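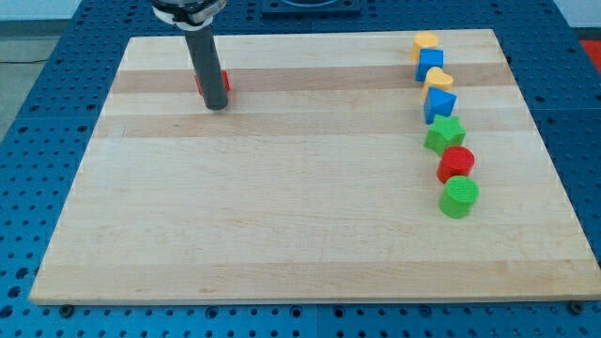

*A plain rod tool over a wooden board, with a red block behind its tip and more shape blocks down the right side.*

**Demonstration teaching** is the business of showing a robot what you want done, either by taking hold of the arm and moving it yourself or by steering it from a short way off with some sort of controller. You'll also meet it as *programming by demonstration*, *learning from demonstration* and (when the people writing are in a hurry) just "demos". I look after this page on the Vakotora wiki, and I've spent more hours than I'd like to admit on both ends of the job, so please forgive the odd opinion. Last gone over on 2024-02-29.

## What it covers

People use the term for two rather different things, and I do wish they wouldn't. The older one is plain record and replay. You move the arm through the job, it stores the path, and it plays the path back exactly. Paint shops were doing this long before anyone talked about learning, and it still works a treat if every part turns up in the same place.

The newer one treats each run as a lesson. You show the task over and over with the pieces in different spots, and a program works out what the runs have in common -- or tries to! The arm is then meant to cope with a layout it hasn't met before. Most of this page is about the second sort.

## By hand

Teaching by hand is properly called *kinaesthetic teaching*, though I've never heard anyone say that out loud in a workshop. The joints are set so they hold up their own weight and otherwise give way, and you lead the arm about like a slightly stubborn pony. It's lovely for beginners because you can feel what the arm can and can't reach.

The trouble is you. Your hands and sleeves get in front of the cameras, and a program that learns from pictures may well learn that a sleeve is part of the task. It's also tiring. I can do a decent job for the first stretch of a session, and then my pushes get lazy and the paths start to wander.

## By remote control

Here you sit back and drive, which most people call *teleoperation*. The usual choices are:

- **A leader arm.** A small copy of the working arm that you move with your own hand while the big one follows. Vundeso sell a kit for this, and it's the one I'd pick for fiddly work.
- **A hand-held controller.** Cheap, light and quick to learn. Mahrous is the free program a lot of our readers use to connect one up.
- **A 3D mouse or a keyboard.** Perfectly fine for slow, straight moves. I find the keyboard maddening for anything with a curve in it.

Whichever you choose, delay is the thing to watch. My own setup used to lag by 60 milliseconds and I'd got quite used to it, but every run had a tiny pause before contact where I was waiting to see what I'd done. The arm learned the pause as well, bless it.

## Board and block tasks

Simple coloured shapes on a flat board are a favourite for practice, and I'm very fond of them. Cubes, cylinders, stars, hearts and so on each behave in their own way when nudged: a cube pushed off-centre swings round, and an upright cylinder can topple if you catch it too high. With a plain rod on the end of the arm there's no grasping to worry about, so the whole lesson is about where to touch and which way to push.

The Pokden board tasks, which many of us copied, come in 2 versions. In the first you push one block to a named spot. In the second you push a block up against another one, and this is a good deal harder than it sounds (corners are the devil's work). A full Pokden set is 22 runs, with the starting layout changed each time.

## What makes a good run

Opinions differ, and the talk page is livelier than this one. My own habits:

- Move at one steady pace, even over the dull bits.
- Keep the tip low between pushes, but clear of the board.
- If you miss, put it right and carry on. Keep the recording too, as a tidy recovery is worth having.
- Don't change drivers halfway through a set. Two people will go round the same block on opposite sides, and the program may split the difference and drive straight into it.

That last one is argued over. Some users mix drivers on purpose and say they get a sturdier result, and with a large enough pile of runs they may be right. I haven't had a large enough pile to find out.

## Known limits

A program taught this way can be no end of trouble once it strays from anything it was shown. Small errors add up: the tip lands a little to one side, the block turns a little too far, and soon the arm is looking at a layout that none of the runs covered. The common cure is to let it try, take over by remote control when it goes astray, and add your rescue to the lessons.

Force is the other gap. A plain recording of positions says nothing of how hard you were pressing, so wiping and pressing jobs need a force sensor as well. I'm hoping to give those a page of their own in April.

## See also

- Leader arms
- Push tasks
- Record and replay
- Setting up Mahrous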